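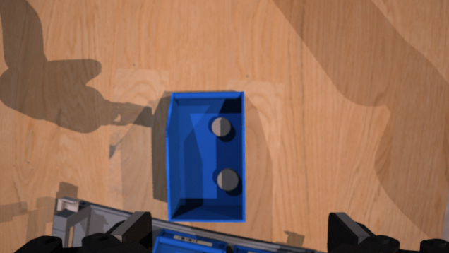
Wrist view in sim, two round parts in the blue bin

Ticket 507, Roler planner, Bromcombe cell
Opened September 29, 2018 by Seidu Amissah

Perception puts the part poses about 15 mm off toward the shadow side. Pudport blames hand-eye calibration. I doubt it. This is a simulator, and the camera transform is exact by definition.
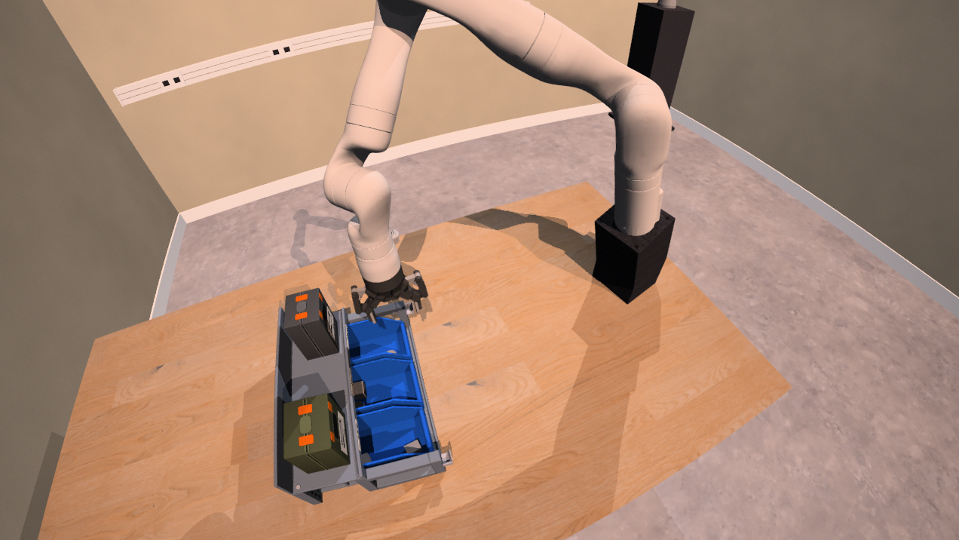 Reran 6 seeds with shadows disabled and the offset went away. Bastos support wants me to "try the new build" anyway. Will do, but I expect no change. Leaving this open until someone shows me a fix in the segmenter.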